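Facilities Support — Ticket 1217
Subject: Gray work surface covering, reported dark area near front edge
Category: Furnishings and Fabrics
Priority: Standard
Status: Closed

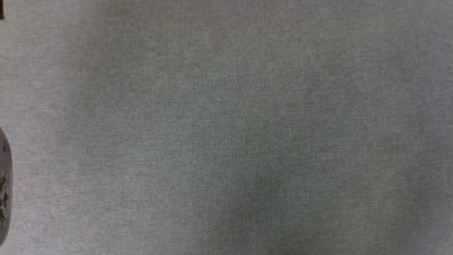
Attachment 1. Gray fabric covering, surface view.

Reported issue

The requester states that the gray fabric covering on the large table in the Pindier room shows a darker area toward the front edge. The requester believes the area to be a stain and asks whether the covering should be cleaned, turned over or replaced. The table is used for sorting and folding textiles, and the requester is concerned that residue could transfer to light-colored items.

The covering is a Mundex table felt, supplied by Oluslow. It was fitted in August. No spill has been entered in the room log.

Initial review — Meron Beyene, Facilities Support

The attachment has been reviewed. The fabric is a medium gray with fine lighter and darker flecks, and it lies flat with no visible folds or wrinkles. The darker area has no hard outline. It passes gradually from lighter to deeper gray, and the texture of the fibers continues through it without change. The right side of the surface is also darker than the upper left.

A liquid stain on this type of covering normally leaves an edge or ring where the liquid stopped spreading. Grease normally flattens the fibers or gives them a slight shine. Neither sign can be identified in the attachment. The appearance is consistent with a soft shadow or uneven lighting, but this cannot be confirmed without a check in the room.

The requester was asked to complete the steps below before any cleaning product was applied. Please note that spot cleaning of an unmarked felt can itself leave a visible patch.

Steps requested

1. Clear all items from the table and move any chairs back from the front edge.
2. Switch on both rows of ceiling lights and open the window blinds fully.
3. View the surface from the front of the table, then from each end. Record whether the dark area stays in the same place on the fabric.
4. Lay a strip of plain white cotton tape across the area. If the tape also looks darker at that point, record this.
5. Press a clean, dry white cloth on the area for one minute. Do not rub. Record any color or residue on the cloth.
6. Pass a hand lightly over the area and over a section near the back of the table. Record any difference in feel.

Requester response, Friday, 10:40 a.m.

Steps 1 to 6 completed. With the blinds open, the dark area was much fainter and was difficult to locate from either end of the table. The white tape looked darker at the front than at the back before the blinds were opened, and even along its length afterward. The cloth remained clean. No difference in feel was found.

The requester adds that the front row of ceiling lights did not come on when the switch was pressed. The row had been out for several days, and staff had been working with the back row only. The requester asks whether this should be reported separately.

Assessment

The results indicate a lighting issue. There is no evidence of a stain, and no cleaning or replacement of the covering is required. The white tape showed the same darkening as the felt under the back row of lights, and the fabric itself can therefore be ruled out as the cause.

The fault in the front row has been passed to the electrical contractor, Demissie, under a linked ticket. A second ticket from the requester is not needed.

Action taken

The contractor attended and replaced 2 tubes in the front row. The requester repeated steps 2 and 3 with the blinds closed and reported that the covering looked the same gray from front to back, apart from a slight darkening at the corners. The corners are farthest from the light fittings, and this level of variation is acceptable for the work carried out in the room.

Care instructions issued with this ticket

Brush the covering weekly with a soft clothes brush, working in one direction. A lint roller may be used for loose threads.

Do not apply water, household cleaner or stain remover. If a liquid is spilled, blot with a dry white cloth and contact Facilities Support the same day.

Do not iron directly on the covering. A pressing mat is available from the supply cupboard on request.

Items should be sorted for color under full lighting. Shades of gray, navy and black are easily confused when one row of lights is out — staff should report a failed row as soon as it is noticed, even where the room remains usable.

Requester follow-up

The requester asked whether a spare covering should be held in case of future damage. Facilities Support does not keep spare felts for individual rooms. A replacement can be ordered through the usual furnishings form, and delivery from Oluslow takes up to 8 working days. The form should state the room name and the length and width of the table top, measured without the overhang.

Resolution code: No fault found with item. Related fault corrected.
Closed by: Meron Beyene
Linked ticket: Lighting, Pindier room, front row (closed)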